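Tulport Community Forum > Home and Hobby > Computers and Electrical
Topic: Old desktop, is it worth putting more memory in?

farine_mill
Posted 21 Apr 2019

I have been given an old desktop tower and would like to use it for letters, photos and the accounts for my allotment. It starts up but takes an age to do anything. I took the side off this morning. Green motherboard, and the memory slots are all black apart from one that is blue. Does the blue mean I have to use that one first? I don't want to buy the wrong thing.

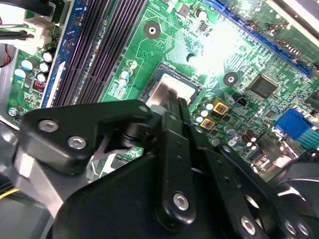 Processor and memory slots, white power plug top left

I've got 90 pounds to spend on it at most and would like to spend less.

solder_and_tea
Usually the colour tells you which slot to fill first, or which ones go together as a pair. It differs from one maker to the next so don't go by colour alone. Find the model number printed on the board and look up the manual.

What does it say it has in it now? If you go into the system information page it will give you the total.

Cender
Before you spend anything, check the hard drive. I had one like this and put more memory in and it made hardly any difference. I then changed the old drive for a solid state one and it was like a new machine. Mine cost 28 pounds second hand.

farine_mill
System information says 2 GB. I can't find a model number but I haven't had a proper look under the cables yet. There are green, black and white wires going into the white plug and I didn't want to pull at them.

solder_and_tea
2 GB is very low. I disagree with Cender here, I'd do the memory first. With that little it will be using the drive as spare memory the whole time, and you'd only be making a new drive do that job.

The plug should have a clip on the side. Press the clip and lift the plug straight up, with the mains lead out of the back. You can probably read the board without taking it off though. Try a torch.

Cender
Fair enough on 2 GB, I was assuming four. I still say do both. The pair would come in under 70 pounds if you buy used.

oldbeige
Is it four slots? Hard to be sure from that one.

farine_mill
Yes, four. You can see the ends better in this one.
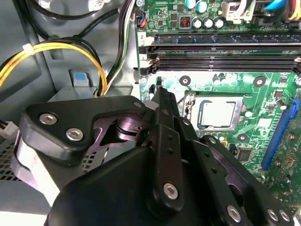

The four slots, blue one at the top and a small "2" printed by the end of it

So is that slot 2, or is the 2 something else?

oldbeige
Could be the slot number, could be something else. Boards have little numbers printed all over them. I wouldn't order anything on the strength of it. Get the manual.

Þrastardóttir
The manual is the right answer. The type of memory matters more than the slot. The notch along the bottom edge is in a different place for each type, so the wrong sort won't go in. Please don't force it. I did that once in July a few years back and cracked the slot.

If you take out a stick that's already there, it will have a sticker with the type and speed. Buy the same.

solder_and_tea
Agree with that. Push the latches outwards and the stick comes up by itself. Touch bare metal on the case first and hold the stick by its edges.

pennywise_pete
I'll be the one to say it. I wouldn't put a penny into this. 90 pounds gets you a refurbished office machine that is years newer, with a drive and memory already in it. You'd also get a few months' guarantee.

Cender
He's been given it for nothing and it works. Used memory of that age is cheap.

pennywise_pete
It's cheap until the power supply goes. Then you've spent the money twice.

farine_mill
She, not he, but thanks. I'd sooner get this one going if it can be done cheaply. I'll take a stick out tonight, read the sticker and put the details up here. If the memory comes to more than the refurbished ones I'll think again.

Þrastardóttir
Sensible. Give the dust a blow out while the side is off, and hold the fan blades still when you do it.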